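In Praise of Sorting on the Bed
2022-01-11

My grandmother had a rule that nothing went on a made bed. Coats went on the hook, mail went on the hall table, and laundry was folded standing up, at the kitchen counter, with the radio going. A made bed was finished work, and you didn't put unfinished work on top of finished work. I kept that rule for a long time, well into my thirties, and I kept it in four different apartments, one of which had no kitchen counter to speak of. I'd like to spend a little while explaining why I gave it up, and why I think a good many people who were raised as I was might be happier if they gave it up too.

The trouble started in Stellby, where I rented the upstairs of a narrow house for 778 a month. It was a good price and I loved the place, but the table folded down from the wall and held one plate and a cup, and if you wanted a second plate you needed a second wall. For the first few weeks I sorted everything on the floor. I knelt on a rug with my socks in front of me and my towels behind me, and when I stood up again my knees made a sound like somebody stepping on crackers. Then one evening in September, tired and a bit cross, I pulled up the comforter, smoothed the sheet flat, and turned the whole basket out on the bed.

I can't tell you how pleasant it was. I stood there like a woman at a bakery window. Everything I had been hunting for was in front of me at a sensible height, on a plain white background, and I could see it all at once.

That last part is my whole argument, really, so I'll go slowly over it. A drawer hides things by design, and so does a basket, and so does a shelf once you've let it get two rows deep. Even a good table is usually brown, or patterned, or covered already with the newspaper. A bed with a light sheet on it is the largest clear surface most of us own. A gray sock shows up on it. A black hair tie shows up on it. The tiny packet of something that came free with something else, which has been riding around at the bottom of a bag for a year, shows up on it and has to be dealt with at last.

And then the bed has a deadline built in, which no other surface in the house has. You can leave a pile on the dining table from one holiday to the next (I have done it, and eaten dinner at the corner of the table the entire time). You can't leave it on the bed, or at least you can't leave it for long, as sooner or later you're going to want to lie down. I've known myself to give up on a closet halfway through and shut the door on it. I have never once slept on a heap of towels, though I have come close, and I'll admit that on one or two nights the heap was moved to a chair. We'll come to the chair.

Small things gain the most from this treatment. Sheets and sweaters more or less announce themselves, and you'd find them wherever you put them. I mean the mask you folded up and meant to put in your coat, the earphones, the one sock, the cloth you clean your glasses with, the towel that isn't quite a bath towel and isn't quite a hand towel and so has never been given a place. These travel from room to room all week long. They belong to the day more than they belong to any drawer, and when the day is over they wash up wherever there's a flat spot.

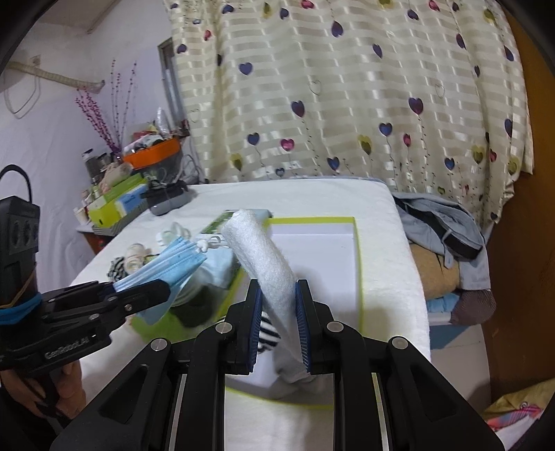 White towel, blue mask, and a white sock.

A tray helps enormously. I held out against trays for years, thinking of them as something for breakfast, or for people with ottomans. But if you're going to sort on a soft surface you want at least one hard edge somewhere in the middle of it, a little harbor where the things that roll can stop rolling. Mine came from a shop in Stosholm that sold mostly paint and rope, and it has been the best purchase of my adult life that cost less than lunch. Into the tray goes whatever is going to leave the room. Beside the tray goes whatever is going to stay. I don't have any more system than that, and I've grown suspicious of people who do.

I should say something about those people, because I was one of them for a season. I bought the bins. I bought the little labels, and the dividers that click together, and a stand with hooks whose purpose I never settled. There was a storage company called Plakach that sent out a thick catalog full of closets, and I read it in the bath like a novel. The closets in it held four shirts each. I worked out later that I could have fitted my hallway the way they suggested for 3599, delivery not included, and that I'd still have had to sit down somewhere and decide what to do with the one sock. No bin decides for you. The deciding has to be done by a person, standing up, looking at the thing, and that person may as well be comfortable and have some light to see by.

Light matters more than I used to think. In most bedrooms the bed is near the window, or near enough, and in mine the curtain lets a soft kind of brightness through even when it's drawn. I'm a great believer in cheerful curtains, by the way. My mother thought patterned curtains were for children's rooms and dentists, and mine were plain oatmeal for years out of loyalty to her. But you look at a curtain first thing in the morning and last thing at night, which is more than you can say for any painting you own, and if there's one place in the house to have balloons or birds or lemons it's there. A person folding towels in front of a happy curtain will fold a few more than she planned to.

Now, the objections, and I've heard them all, mostly at my own table.

The first is that it isn't clean. A shopping bag has been on the floor of the bus, and then you tip it out where you sleep? I grant this completely. I don't put shoes on the bed, or bags, or anything with wheels. I keep an old flat sheet folded over the footboard, and if the job involves anything that has been outdoors, the old sheet goes down first and into the wash afterward. It takes a moment. People who object on these grounds have often got a dog on the bed, and I say that with love for the dog.

The second is that the bedroom ought to be a place of rest, and that work of any kind spoils it. There was a long piece about this in one of the magazines in the waiting room at the clinic on Ponce, and it had a lot to say about cool colors and putting your phone in another room. I see the sense in it for work work, the kind with a password. But I don't find that pairing socks keeps me up at night. If anything it's the opposite. My hands slow down, my head follows them, and when the last thing is put away the bed is smooth and empty and very inviting. I've had some of my best nights after sorting.

The third objection is the chair, and it's a fair one. Everyone who sorts on the bed has a chair, and everyone knows what I mean by it. When bedtime arrives and the work isn't done, the whole lot gets scooped up and set on the chair, and tomorrow it's scooped back, and you can go on like this for a week, carrying the same towel back and forth across the same rug. I haven't solved the chair. What I do is take less to the bed in the first place. One basket, or one shelf, or the contents of one bag, and never the closet. I learned this the winter I turned out every drawer I owned in a single go, 416 square feet of apartment and all of it on one mattress, and slept on the sofa in my coat.

The shelf by the bed is allowed to be a mess. I feel strongly about this. Something in every room has to be the place where the boxes and cartons stack up and the basket overflows, and I'd rather it was a shelf, standing against a wall and minding its business, than the bed or the floor. Put a tall branch of something on it, berries or dried grass, and the eye goes to the branch and forgives the rest. I have visitors who compliment my branch and have plainly never noticed that there's a tea tin full of batteries right under it.

My grandmother lived past seventy in a house where you could find the scissors in the dark, and I wouldn't want anyone to think I'm running down her methods. She had a long counter and a hall table and a hook for every coat. If I'd had her kitchen I'd probably have kept her rule. Most of the people I know now live in smaller places than the ones they grew up in, with the rules of the larger house still going around in their heads, and they kneel on the rug and feel they're doing it badly.

So pull the comforter up, smooth out the sheet, and tip the basket over. Roll the towels if you like them rolled. Put the mask with your keys. As for the single sock, I give mine until the next wash, and after that it goes over my hand and does the windowsills, where it's a great deal more use than it ever was in the drawer.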